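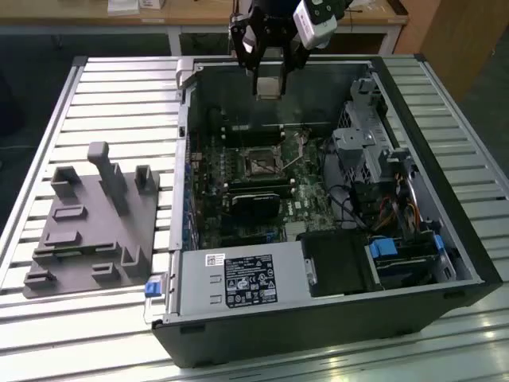 The arm over an open tower. Gray thing on the left is the fixture plate.

Home Archive Bench notes About Search

Posted Thursday by the bench guy

OK quick one, I have to be out the door by six. People keep asking how it's going with the arm so I'm putting it all in one place and then you can stop texting me.

Short version: it's fine. Some of it is better than fine. Some of it bugs me and I'm still working out why.

Background for anyone new. I do teardown at Wellero. We get old office computers by the pallet, mostly desktops, mostly the same few models because some company somewhere swapped out a whole building at once. We open them, pull whatever's worth pulling, sort it, the rest goes to scrap. Before this I was at Drokwood doing the same with printers, which I would not wish on anyone. Toner in your ears.

The current batch is 700 Dell towers. Seven hundred! All the same guts. Green board, drive cage on the right, power supply along the front, little blue tabs on the drive sled. I could draw you one from memory. By the second week you dream about them.

So that's what the arm got pointed at. Same machine over and over, lying on its side on the rails with the panel off. Management calls the project Elline. No idea who picked that. We just say the arm.

What changed for me, day to day. I used to do a tower start to finish. Panel, drive, memory, cards, processor, out. Had a rhythm, had the radio on, could do it half asleep and some mornings did. Now I do the front end and the back end. I take the panel off, set the case down where it goes, make sure no cable is lying across anything stupid. Then the middle part is not mine. Then it's mine again for the sorting and whatever got left.

Doesn't sound like much. It's a big difference though. You lose the feeling of finishing one.

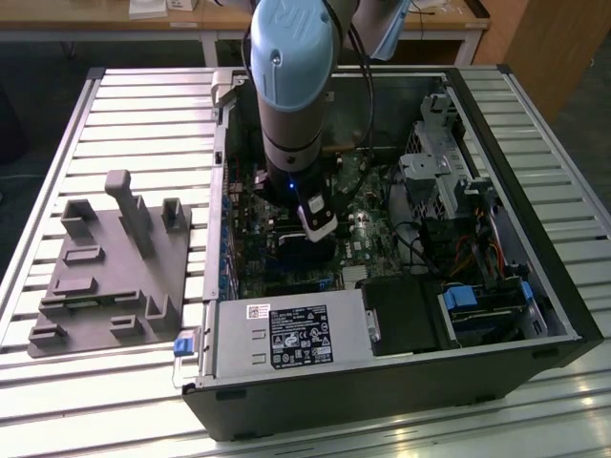
The wires are the whole problem, by the way. Everybody upstairs figured the hard part would be the processor, little lever, delicate, all that. Nope. It's the cables. They sit different in every single case even when the cases are identical, whoever built them or fixed them ten years ago just shoved stuff wherever. I move a cable out of the way with the back of my hand and don't know I did it. Took me most of a week to notice I even do that. Somebody had to watch me and write it down, and I felt like an idiot explaining it. "Why did you push that one left?" I dunno. It was in the way.

That's the part I didn't expect to like, getting asked. Been doing this work a long time and this was the first time anyone wanted to know how. There's now a sheet of paper taped up with a bunch of stuff on it that came out of my mouth, cleaned up a little. Check the latches before you pull on anything. Don't trust a cable that looks loose. That's me, I said that.

Numbers since my brother will ask. Best day so far, 39 towers through the arm. On my own on a good day I'd beat that, and I was petty enough to mention it at the meeting. But I go home with my back hurting and it doesn't, and I can't do a good day five days running any more. So.

Total is at 141 out of the 700. You can do the math on how long we're going to be looking at these things.

The hands. Should have put this first. My right thumb has been bad since Drokwood, the joint at the bottom, from pinching and pulling small stuff all day long. Three weeks of not doing the middle part and I can open a jar again. My wife noticed before I did. I'm not going to pretend that's nothing just because I'm in a mood about the rest of it.
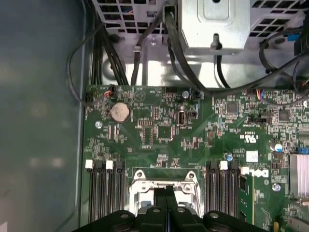

What I don't like is the waiting. When I'm working I'm working. When I'm waiting on something to finish I get tired in a way I never got from the real thing, standing there with my arms folded like I'm at a bus stop. I asked if I could prep the next few towers while it runs and they said yes, so now there's a little line of them ready to go and that helped a lot. Wish somebody had thought of it the first day. Wish I had, I guess.

Also the talking stopped. It used to be two of us across from each other and you'd just yak. Now the other guy got moved over to laptops on the Courtois side of the building and I see him at lunch. He hates laptops. Glue everywhere, tiny screws. He says he'd take my spot and I beleive him. They told us no jobs are going away over this, and so far that's true, nobody's gone. But one person moved and the spot he left didn't get filled, and everyone on the floor can see that just fine.

I asked about it straight out. Got a kind of long answer. The gist was they want to get through the pallets that have been piling up out back, which are real, I've walked past them, and that the new stuff will need more people who know what's inside a machine. Could be. I've heard versions of that at other places and it went both ways.

The younger ones are into it. One of them has already learned how to set up the positions and he stays after to mess with it. He asked me to show him how the old way goes, start to finish by hand, becuase he's only ever done pieces. So we did one together on break. Took forever. He was pulling on the memory without opening the latches first - it's on the sheet! - and I got to be the grumpy old man for ten minutes. Good day, that one.

I put in for the setup training too. There's a spot in October. Figured if the thing is going to be at my bench I'd like to be the one telling it where to go. My typing is terrible as you can see, but he says it's mostly not typing.

Anyway. Thumb good, back ok, 559 towers left. Sunday I'm doing the gutters if anyone wants to come hold the ladder.

Older posts Newer posts Back to top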